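Buscar en el foro de ayuda… Buscar
Inicio | Mis pedidos | Vender libros | Alquiler | Ayuda | Entrar

Incidencia: la etiqueta de devolución sale en blanco (libro de alquiler, Clemo)
Estado: resuelta
Abierta por: Manuela D'Amico, 27 de marzo de 2021

¡Hola a todos! Dejo el registro completo porque me ha costado lo mío y seguro que a alguien más le pasa al acabar el cuatrimestre.

Alquilé en Clemo el manual de estadística de Soylu (tapa dura, segunda edición) y toca devolverlo. Entro en Mis pedidos, pulso «Imprimir etiqueta» y el PDF se abre con el logo de Hollside arriba y nada más. Ni código de barras ni dirección.

Intento 1. Otro navegador. Igual, PDF en blanco.

Intento 2. Borrar caché y cookies, volver a entrar. Ahora aparece el error 900, «envío no asociado». ¡Por lo menos ya había algo que buscar!

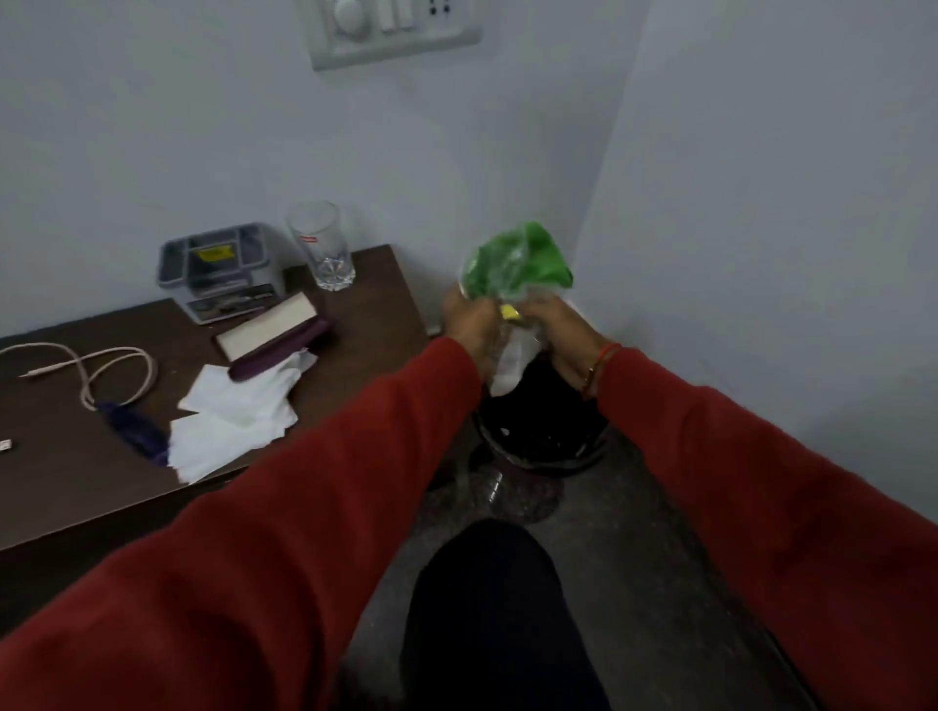
Intento 3. Buscando el 900 en este mismo foro encontré un hilo de noviembre donde decían que sale cuando el ISBN del pedido no coincide con el del ejemplar. Miré la contraportada y, efectivamente, en el pedido figuraba el ISBN de 10 cifras y mi libro solo lleva el de 13. Escribí al chat de Clemo con una foto del código.

Respuesta de soporte (12 minutos, qué maravilla): el ejemplar salió del almacén de Brelcombe con la ficha antigua. Me la cambiaron en el momento y me pidieron generar la etiqueta otra vez.

Intento 4. ¡Funciona! Etiqueta completa, con código de barras y dirección. Ojo, que hay que desmarcar «ajustar a la página» al imprimir o el código se queda diminuto.

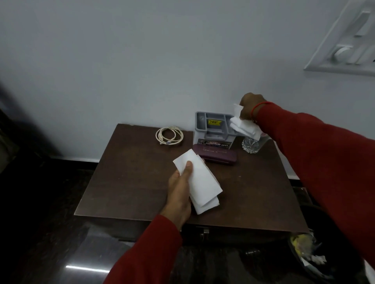
Papel blanco doblado en las dos manos, sobre la mesilla

Pregunté también si me cobrarían recargo por el retraso y no, amplían el plazo sin coste cuando el fallo es de la ficha. Los 40 euros de fianza vuelven a la tarjeta al registrar la entrada del libro.

Mil gracias a quien abrió aquel hilo, me salvó la tarde. Si os sale el 900, mirad primero el ISBN y luego id directos al chat.

Comentarios (12) | Compartir (13)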